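A Coaster for Every Cup

Svitlana Karpenko owns 64 coasters and would happily own more. For a cozy November table she loves to mix them up - felt, rattan, crochet, wood, even beaded pink flowers - and let the peony wallpaper tie it all together!

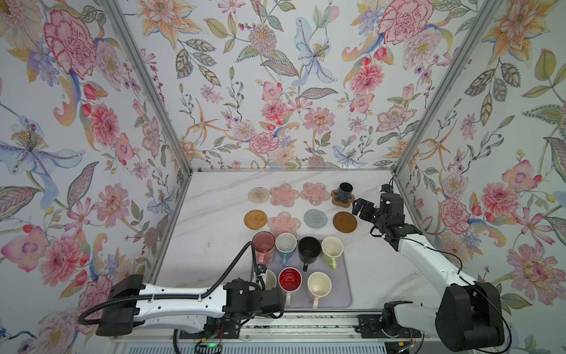 Mugs on the Mat

Her friend Marichka Panasiuk is the mug person. She finds most of hers at the Venau flea market, where up to 15 come home in one trip, and she lines them up on a soft grey-lavender rectangle of rubber. Two rows, four to a row, and white marble all the way around. It looks wonderful!
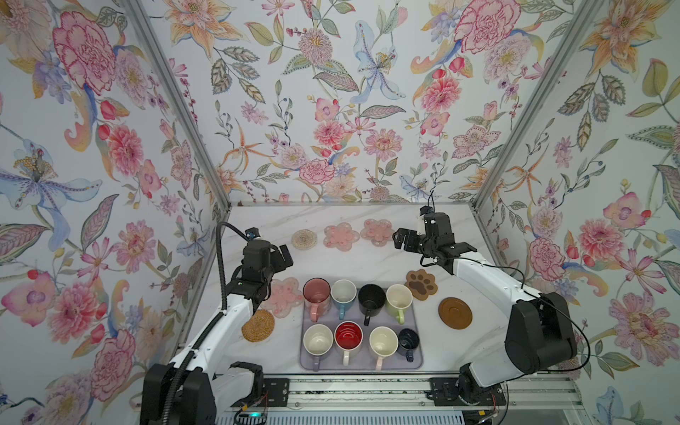 Eight mugs in two rows, handles to the front.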